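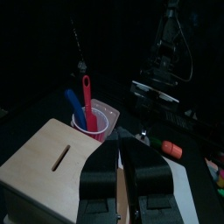

One arm's view of the other across the practice table at Gralow, with a slotted wooden box, a cup of utensils and a toy carrot between them.

Robots get the carrot, packers get the chairs

Feb 23, 2020

By Delia Zúñiga

The two newest hires at Gralow's returns warehouse do not take lunch, have never complained about the parking lot and needed most of December to learn how to pick things up.

They are a pair of robot arms, and if all goes to plan they will spend their working lives sorting the household goods and toys that customers send back. Gralow handles returns for the kitchenware chain Flavberg and the toy seller Carrasco, which explains the mix of spatulas and pretend vegetables that has taken over one corner of the building.

For now the arms are on what the company calls the practice table. They start live work on the evening shift next month, on one line out of four.

"People imagined they'd walk in one morning and the place would be humming," said Pauline Treloar, who runs the site. "What they got was a machine thinking very hard about a carrot."

The carrot has become something of a celebrity. Someone on the day shift has written it a timecard, and it is said to have a better attendance record than most of the loading dock.

Returns are an awkward thing to automate. A warehouse that ships new goods knows what is in every box. A warehouse that takes them back knows what the customer typed into a form, and customers type all sorts of things. Last quarter the sorters logged 751 returns marked "toy, other." One was a waffle iron.

Until now the job has gone like this: open the parcel, work out what it is, check it against the form, put it in the right tote, reach for the next. Hipólito Echeverría has done it for nine years and describes it as "Christmas, but you already know it's a colander."

Under the new setup, people will still open the parcels and decide what is in them. The arms will take over the reaching, lifting and placing. Each arm has a two-fingered gripper and its own small camera, and the control software, called Gorik, was put together by a team under engineer Cristóbal Arancibia.

Arancibia is candid about where things stand. In the most recent trial the arms were given 372 items and set 152 of them aside for a human to deal with. He calls this a good result, and says so with a straight face.

"An arm that sets a thing aside is telling you it isn't sure," he said. "I've worked with people who never once did that."

The items set aside go to a new post called the second look. The sorter who takes it will get a desk, a chair with a back, and an hourly raise that Treloar would describe only as "noticeable." Before this, sitting down at Gralow was mainly something done in one's car.

The chair has drawn more applications than any supervisor opening in the site's history. Treloar has decided to rotate it week by week after early talks about seniority turned, in her word, "spirited."

The change is not all upholstery. The evening shift is losing two positions on the sorting line. Both workers have been offered places in repacking at the same pay, and one has accepted. The other is thinking it over, and told this paper she would rather do her thinking without her name attached.

Teemu Jääskeläinen, who represents the sorters in talks with management, said he had no quarrel with the machines, having met them. His concern is the pace. Sorters now stop to stretch or talk whenever a cart runs empty, and he wants it in writing that the carts will still be allowed to run empty once there are two colleagues on hand who never need the restroom.

"If the arm is slow, we wait for the arm and it's called development," he said. "If we're slow, it's called a meeting. I'd like us both to get called the same thing."

The company has agreed to hold the line's target where it is for the first six months and to put the arms' error figures on the same whiteboard as everyone else's. The second item was the sorters' idea. It was also the one they cheered.

There is some evidence that the building is adjusting. Echeverría, who had promised to have nothing to do with the project, now spends part of each shift at the practice table, showing Arancibia's team how he handles things. He does not take hold of a long-handled spoon by the middle, for instance, and he was surprised to find he had an opinion on it.

"Nine years, and the first person who asked me how I pick up a spoon was writing it down for a robot," he said. "But he did ask."

His shoulder, which was operated on two years ago, is firmly in favor of the arms. The rest of him is undecided. He has put his name down for the chair.

Gralow says it will review the evening line after six months before ordering any more equipment. Staff can visit the practice table during the shift change, when the arms are switched off. Sorters with questions about the repacking positions should see Treloar by the end of the week.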